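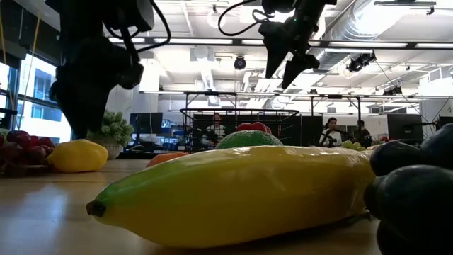
Drurnell workshop shows its two-armed fruit sorter

Members of the Drurnell shared workshop in Bruststead will show their home-built sorter, Doltusis, in November. It has 2 arms and a budget of £300, spent mostly on second-hand motors.

"It sorts fruit slowly, and I can do it faster by hand," said builder Somkiat Somboon. "I'm not convinced anyone needs one — but come and judge."

Doors open at 8 pm. Entry is free. The parts list is available from the workshop.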